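Stellden townhomes go on sale this month

I walked over to Lastberg last week to see how the Stellden townhomes were coming along, and the sales office is finally open! I've been watching that corner since the old feed store came down, so forgive me if I'm a little excited. Rafferty is building 90 homes there, and the first 6 went up for sale in August.

The smallest plan is 1,785 square feet, with three bedrooms, two and a half baths and a garage that opens onto the back lane. I liked the kitchens best – big windows over the sink, a deep pantry, and enough counter to bake on (my own kitchen has room for a toaster and not much else). 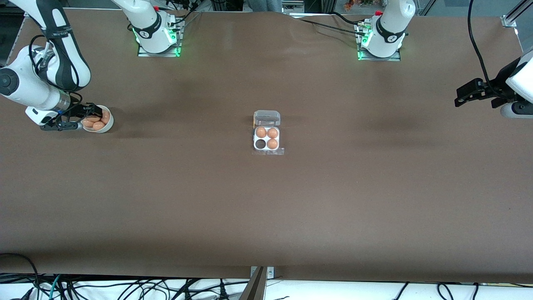 What does the monthly fee cover?
It's $429 a month, and that pays for roof repairs, landscaping, snow removal and trash pickup. Water and power are billed to the owner.

The end units have a side yard and they'll go fast, I think. Damska, the agency handling sales, told me there's already a waiting list for those. The middle ones get less light downstairs, though the upstairs bedrooms felt bright enough to me.

Parking is my one gripe. Guests get the street, and that street is packed by 6 in the evening – bring your walking shoes. The model home is open until 5 most afternoons, and you don't need an appointment.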